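2020-02-22

What the second arm really costs

I have spent most of this winter with a spreadsheet called Budget Final, which has a sibling called Budget Final 2 and a disreputable cousin called Budget Paltov. Paltov is the reseller. Their quote runs to 19 lines, and the one I understood best was shipping.

The question was whether to buy one arm or a pair. One arm is a perfectly respectable purchase. It can pick up a bun. It can even put the bun on a plate, provided the plate behaves. But I wanted a pair, and I wanted it badly enough to start writing sentences like "bimanual capability de-risks the roadmap" in an email to people I respect. 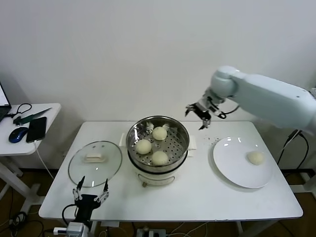 The arms were never the hard part to cost. Arms have a price, and you either faint or you don't. What ate the budget was everything smaller than a shoebox. Spare fingertips. Cables, then longer cables, then the power strips for whatever the longer cables had reached. Nurmont wanted 52 dollars for a bracket I could have drawn on a napkin, and I paid it, having once tried the napkin.

Galang, by contrast, offered a service plan with a "response window" of 200 hours. I did the division. I could walk to their office.

Meanwhile the steamer came out of the kitchen goods budget and needed no approval from anyone. It has a knob, or some control. Steamed buns, I'd also like it noted, are the only consumable on the sheet that you can eat when the purchase order is late.

Grippers deserve their own paragraph, and got their own tab. I went back and forth over plain metal linkages with replaceable tips versus the soft, squashy Plasov kind that look like something from an aquarium gift shop. Metal won on delivery date – the least scientific column I have.

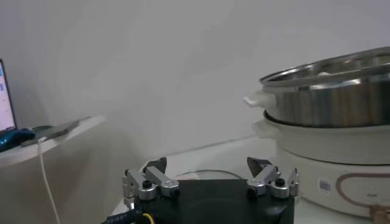
Still on the list for May

A sturdier side table. More fingertips, again. A proper place for the laptop. The renewal on the simulation license, which I have moved to the bottom of the sheet where it can't see me.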